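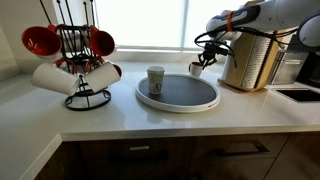 Modar has revised the maintenance plan for the kitchen-counter cell at its Grovness site. From March the gripper fingers will be checked every 2,000 cycles, and the wrist cables inspected at the same stop.
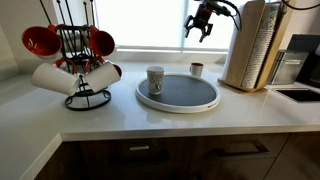
Finger opening is reset with a 3 mm gauge before the arm is re-homed. The full routine has 122 steps and takes 15 minutes with the arm in slow mode. Mäkelä supplies the spare fingers.

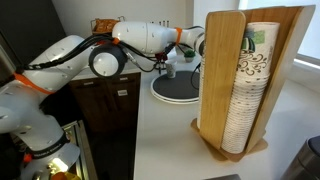 Cable slack remains the main item on the fault list. Jeveck, which services the arm, wants the run re-tied at each joint. At present the black cables loop along the arm, over the round joint cover and on towards the wrist, with a few strands dropping towards the counter. New ties are on order.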